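El alquiler adelanta a la sanidad como primera preocupación en Osska

Redacción. 31/5/26

El precio del alquiler es ya el problema número uno para los votantes de Osska. Lo dice el sondeo de Prostix encargado por el grupo Gellier, publicado esta mañana. Un 43 por ciento de los encuestados lo pone en primer lugar. Por detrás, las listas de espera del centro de salud, que en la oleada de marzo iban primeras y con cierta comodidad.

La pregunta era cerrada. «¿Cuál de estos asuntos debería resolver antes el próximo gobierno municipal?», y seis opciones: alquiler, sanidad, transporte, empleo, seguridad y limpieza. También se podía contestar «otro» o no contestar. Muy pocos no contestaron.

El empleo, tercero. Transporte y limpieza, casi empatados a media tabla. La seguridad se queda al final, y eso que ha ocupado buena parte de los últimos plenos.

Se hicieron 300 entrevistas, todas por teléfono, a mayores de edad con derecho a voto en el municipio. Muestra corta, lo reconoce la propia empresa en la ficha técnica. Sirve para ver quién va delante y poco más, los cruces por barrios hay que cogerlos con pinzas.

«El cambio entre los dos primeros está fuera del margen de error, eso lo podemos decir», explicó Kamrul Fakir, responsable del trabajo de campo de Prostix, en la presentación. «Del tercero para abajo yo no firmaría el orden.» Le preguntaron dos veces por la intención de voto. No hay. El cuestionario no la incluía y, según Fakir, tampoco la incluirá el siguiente.

Por edades sí hay diferencias, y gordas. Entre los menores de treinta y cinco el alquiler arrasa, más de la mitad lo elige. Entre los jubilados sigue mandando la sanidad. En la franja del medio las dos cosas andan muy cerca. Hombres y mujeres responden casi igual en todo salvo en transporte, que preocupa bastante más a ellas.

Otro dato que ha dado que hablar: los propietarios. También entre quienes tienen casa en propiedad el alquiler sube respecto a marzo. No llega al primer puesto pero se acerca. Varios encuestados mencionaron a los hijos en el apartado de comentarios, que Prostix ha publicado como anexo y sin nombres.

La alcaldesa, Begoñe Pacheco, salió a media mañana. Declaración breve, sin papeles. Dijo que el resultado «confirma que acertamos al poner la vivienda en el centro» y recordó el plan Sikder, el programa municipal de ayudas al inquilino: 200 euros al mes por hogar, a solicitud del interesado y con límite de renta. No quiso dar el número de solicitudes resueltas. «Lo daremos cuando cierre el plazo.» El plazo cierra tras el verano.

La oposición lo lee justo al revés. Olaia Rivas, portavoz del primer grupo de la oposición, sostiene que si el alquiler ha subido en la lista es que el Sikder no funciona, o no llega. Pide que comparezca la concejala de Vivienda en el próximo pleno y que se hagan públicos los expedientes pendientes. «Llevamos desde marzo pidiendo el listado. Por escrito.» El gobierno local responde que los datos de los solicitantes están protegidos y que los totales se darán en su momento.

Pregunta aparte merecía el propio plan, y la encuesta la trae. ¿Conoce usted las ayudas? Menos de la mitad dice que sí. De los que las conocen, una minoría las ha pedido. Los motivos para no pedirlas: no cumplir los requisitos, no entender el formulario, no tener contrato a su nombre. Este último punto aparece sobre todo entre quienes comparten piso.
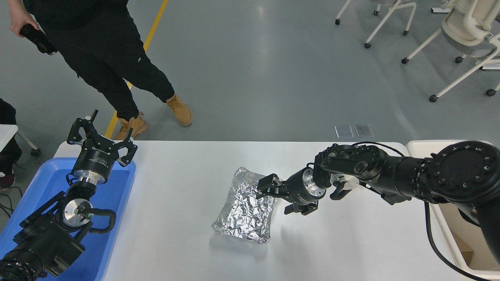 El bloque final del cuestionario iba sobre gasto del hogar y ahí el alquiler vuelve a salir por todas partes. A la pregunta de en qué han recortado para llegar a fin de mes, lo primero son las vacaciones, lo segundo comer fuera. En los comentarios abiertos se repite mucho la comida del trabajo: gente que ha dejado el menú del día y se lleva el almuerzo de casa en papel de aluminio, en un paquete plateado y arrugado como el que se ve en la foto, encima de la mesa blanca. Los hosteleros del polígono confirman que lo notan, sobre todo a partir de mitad de mes. Después vienen la ropa, el coche y las actividades de los niños. En medicinas casi nadie dice haber recortado, aunque entre los mayores que viven solos la respuesta sube algo.

Telmo Paredes, de la asociación de inquilinos, pide no quedarse en el ránking. A su juicio la pregunta obliga a elegir entre cosas que van juntas. «El que no encuentra piso aquí se va al pueblo de al lado, y entonces necesita autobús, y el médico le queda lejos. Es el mismo problema tres veces.» La asociación prepara una concentración delante del ayuntamiento, sin fecha todavía. Pedirán 2 cosas: un registro público de pisos vacíos y que la ayuda se pague por adelantado, no a mes vencido como ahora. Del tope de precios, de momento, no hablan. Paredes admite que dentro de la asociación no hay acuerdo sobre eso.

También hay críticas al método. La socióloga Refugio Cisneros, consultada por esta redacción, ve correcto el trabajo pero avisa de que el orden de las respuestas puede haber influido. El alquiler se leía en primer lugar a todos los entrevistados. Lo habitual es rotar. «No creo que cambie el ganador. Puede cambiar la distancia.» En marzo el orden era el mismo, matiza, así que la comparación entre oleadas se sostiene.

Fakir aceptó la crítica a medias. Dice que en la próxima se rotarán las opciones y que se publicarán las dos versiones para que se pueda comprobar. Próxima oleada, después del verano, sin más concreción. Gellier mantiene el encargo.

En cuanto a la sanidad, que baja al segundo puesto, nadie en el ayuntamiento quiso sacar pecho. Las competencias no son municipales y el centro de salud sigue con una plaza de pediatría sin cubrir. Rivas sí aprovechó para recordar que el pleno aprobó por unanimidad reclamar esa plaza y que no consta respuesta. Pacheco asegura que la carta se envió. No precisó cuándo.

El transporte, mientras, baja un poco. Puede tener que ver la ampliación del horario de la línea que une el casco viejo con el polígono, en marcha desde primavera, aunque el sondeo no pregunta por ella. Los vecinos de la parte alta siguen sin servicio los domingos y asi lo hacen constar varios en el anexo.

Queda la valoración general. Preguntados por si el municipio va mejor, igual o peor que hace un año, gana el «igual» de largo. El «peor» supera al «mejor», por poco. Entre los inquilinos la diferencia es clara, entre los propietarios casi no existe.

El informe completo, con la ficha técnica y el anexo de comentarios, se puede consultar en la web de Prostix. El pleno ordinario en el que la oposición quiere tratar el asunto está convocado para la semana que viene; el orden del día no se habia cerrado a la hora de publicar esta información.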